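Capítulo 7
A chegada do gato adulto a casa

Um gato adulto que muda de casa perde de uma só vez os cheiros, os percursos e os esconderijos que conhecia. Este capítulo trata das primeiras semanas e serve de base ao capítulo 8, sobre a convivência com outros gatos.

No abrigo de Zallstead, Gwilym Dafis acompanhou 154 adoções e registou em cada uma o dia em que o animal comeu pela primeira vez na presença do dono. Os seus registos são retomados na secção 7.3.

Chamamos divisão de base ao espaço fechado onde o gato passa os primeiros dias. Deve conter água, comida, um arranhador, um esconderijo e a caixa de areia, esta afastada da comida. A passagem ao resto da casa faz-se por etapas, uma divisão de cada vez.

Corredores e portas interiores: pontos de passagem entre divisões.

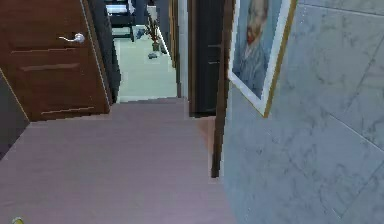
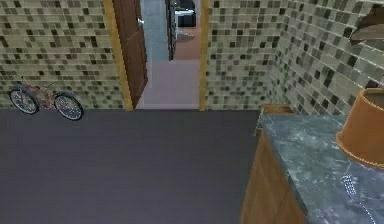

O gato decide o ritmo da exploração. Não se pega nele ao colo para lhe mostrar a casa, nem se fecha o caminho de volta à divisão de base. Se deixar de comer ou permanecer escondido, recua-se uma etapa.

Termos a reter: divisão de base, marcação facial, troca de cheiros, recuo.

7.1 Preparar a divisão de base

A preparação começa antes da chegada do animal. Escolhe-se uma divisão sossegada, com porta que feche bem e pouca circulação de pessoas.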